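ジーンズのたたみ方、うちの場合(立てて引き出しにしまうまで)

春になると毎年やっているのがデニムの整理です。四月の引き出しって、冬の厚手と春の薄手がぎゅうぎゅうに同居していて、開けるたびに何か引っかかるんですよね。去年まではハンガーにかけていたんですけど、今の部屋はクローゼットが狭くて、シャツとコートだけでもういっぱい。というわけで、ジーンズは全部たたんで立てる派になりました。

たたみ方を教えてくれたのは、前の職場で一緒だったSeveryn Melnychukさんです。古着の倉庫で長く働いていた人で、とにかく手が速い! 私はそこまで速くないですが、慣れれば一本2分もかかりません。最初の数本はもたもたしても大丈夫。コツをつかむのは三本目あたりからです。

用意するもの

・たたみたいジーンズ
・平らなテーブル(床でもできますが、腰にきます)
・引き出し、または立ててしまえる箱
・毛玉取りか粘着クリーナー(あれば)

アイロンはいりません。私は持ってはいるけど、デニムにはまず使わないです。干すときに裾を持って、ばさっと二、三回振っておけば十分かなと思っています。

テーブルの高さは、立ったときに手のひらが自然に置けるくらいがやりやすいです。うちは食事用のテーブルを使っているので、先に一度ふいておきます。前にジャムがついたまま広げてしまって、洗いたてをもう一回洗うはめになったことがあるので……。

手順1 ポケットを空にする

地味ですけど、ここを飛ばすと後で泣きます。レシート、ヘアゴム、飴の包み紙。うちで一番多いのはレシートで、この前は3802円の買い物のレシートが、洗濯後の白いかたまりになって出てきました(かろうじて金額だけ読めた)。後ろポケットと前ポケットに手を入れて、ついでに袋布がねじれていたら中でまっすぐに戻しておきます。袋布が丸まったままだと、たたんだときにそこだけぽこっと膨らむんです。

コインポケットも忘れずに。指が一本しか入らないので、外から押して確かめるのが早いです。

手順2 ボタンとファスナーを閉める

ファスナーを上げて、ボタンも留めます。面倒で開けたままたたんでいた時期もあったんですが、ウエストが開いてしまって形がそろわないんですよね。立てたときに隣のジーンズに金具がこすれるのも気になります。

ベルトは必ず抜いてください。つけっぱなしだと丸く固まって、どうやっても四角くなりません。

手順3 縦半分に折る

前側が内側に入るように、左右の脚を重ねます。後ろポケットが外に出る形です。逆に折る人もいますし、好みの問題ではあるんですが、私はしまった後に後ろポケットの縫い目で見分けたいので、いつもこの向き。

重ねたら、股のところが三角に飛び出しますよね。これを内側に折り込んで、脚のラインとだいたいまっすぐにします。ここをやるかやらないかで仕上がりがかなり変わります。最初に教わったとき、一番「おおっ」となったのがこの三角でした。

手順4 しわを逃がして、縫い目を整える

たたむ前に、腰まわりを手のひらでなでます。中心から外へ、ゆっくり。ごしごし押しつけるよりも、生地を少しつまんで引っぱってから置き直すほうがきれいに落ち着きます。とくにベルトループのあたりは生地が重なって厚いので、つまむと寄りやすいところ。寄ってしまったら一度放して、縫い目がまっすぐ見えるように置き直しましょう。

濃い色のデニムは糸くずも目立ちます。小さな白いのがぽつんとついているだけでも、気になりだすと止まらないんですよ。粘着クリーナーをころころっとかけるか、指でつまんで取ればOKです。ステッチが明るい色のものは、縫い目の線を目印にすると左右のずれがわかりやすくて助かります。
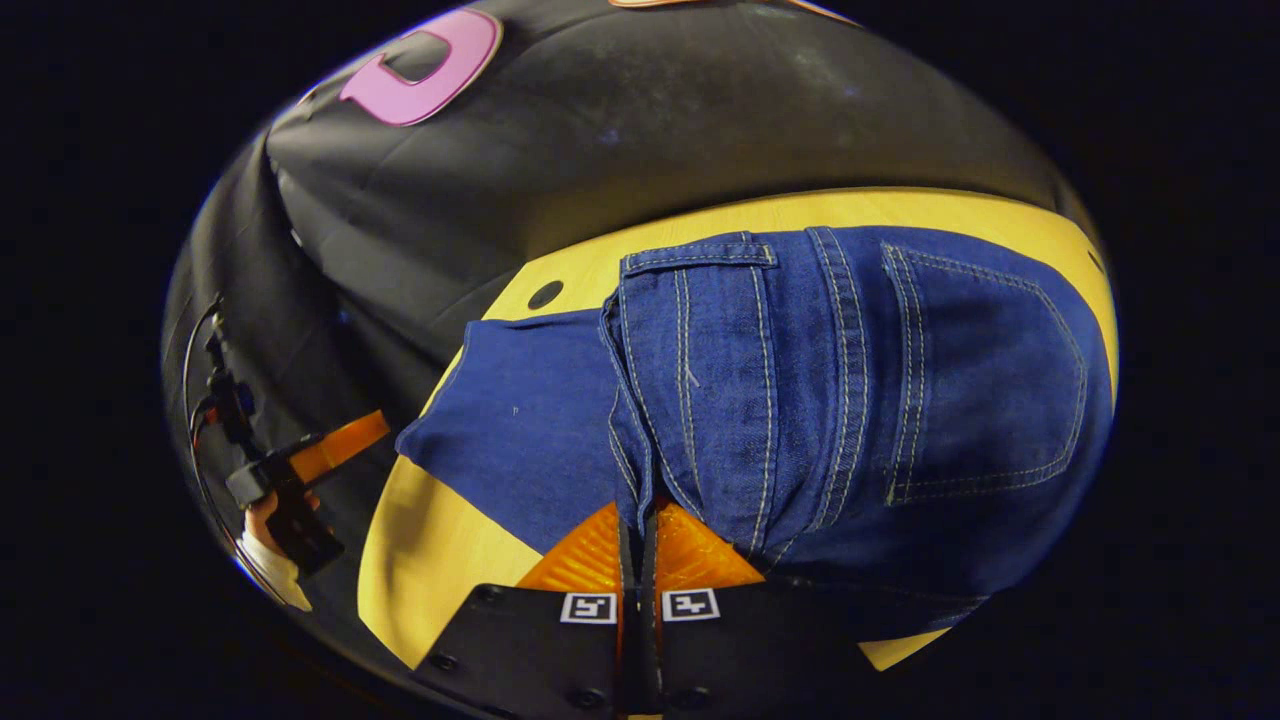
手順5 裾から折り上げる

裾をウエストのほうへ持っていきます。ウエストぴったりまで折らずに、指三本分くらい手前で止めるのがポイント。ウエスト側はもともと厚みがあるので、裾まで重ねてしまうとそこだけ分厚くなって、立てたときに倒れやすいんです。

そこからさらに三つ折りにします。細身のものは三つ折り、太めのものは二つ折りにしてからもう一回半分、と使い分けてもいいです。私は引き出しの深さに合わせて決めています。うちの引き出しだと、たたんだ高さが30センチだと完全にはみ出すので、一回多く折ることになります。先に深さを測っておくと、折り直しがなくて楽ですよ。

手順6 立ててみる

折り終わったら、輪になっているほうを上にして、テーブルの上に立ててみてください。すっと立てば合格! ふにゃっと倒れるときは、空気が残っているか、折り幅がばらばらかのどちらかです。両手で軽く押さえて空気を抜いて、もう一回。ストレッチの強いものは正直なかなか立ちません。そういう子は、硬めのデニムの間にはさんでしまえば大丈夫です。

手順7 引き出しに並べる

手前によくはくもの、奥に出番の少ないもの。色の濃い順に並べる方法も試したんですが、朝の眠い頭だと紺と黒の区別がつかなくて、私はやめました。

ぎゅうぎゅうに詰めないで、手がすっと入るくらいの余裕を残しておくと、一本抜いたときに隣が一緒についてきません。逆に本数が少なくて倒れるときは、ブックエンドを横に入れます。私は仕切り用にLambrakisの布の箱を使っていて、これは縁がやわらかいので引き出しのすきまに押し込めるのが気に入っています。前はHoserlowの硬いケースだったんですが、幅が合わなくて、今は靴下入れになりました。

よく聞かれること

洗ってすぐたたんでいいの? という質問をもらいますが、しっかり乾いてからにしてください。ウエストの裏とポケットの袋布が最後まで湿っていることが多いので、そこを触って確かめます。裏返して干した場合は、たたむ前に表に戻しておくと、はくときに楽です。

折りじわがつきませんか? というのもよく聞かれます。つきます(笑)。ただ、はいているうちに消える程度ですし、気になる方は月に一度くらい折る位置をずらすといいと思います。ワイドパンツみたいにセンターをきれいに見せたいものは、私も吊るしています。

子ども用のジーンズも同じやり方でいけます。丈が短いので、三つ折りにしないで半分の半分で終わり。姪っ子のを一緒にたたんだら、股の三角を折り込むところが気に入ったらしく、そこばかり何度もやっていました。

色移りが心配なときは、濃い色の新品だけ別の箱にしています。一度、白いパンツの隣におろしたての紺を入れてしまって、うっすら青くなったことがあるんです。何度か洗うまでは隣同士にしないのが安心。

はかなくなったものの行き先

たたんでいると、これ去年一度もはいてないな、というのが必ず出てきますよね。私はとりあえず別の山にして、その場では決めません。翌朝にもう一度はいてみて、座って苦しかったらさよなら。膝が薄くなったものは切って鍋つかみの裏地にしたり、後ろポケットだけ外して小物入れにしたりもします。デニムのポケットって丈夫なので、壁にとめてはさみを入れておくのにちょうどいいんです。

次は同じ引き出しのTシャツ編を書く予定です。こちらは薄い分、立てるのがもう少しやっかいなので、うまくいく折り幅を今いろいろ試しているところです。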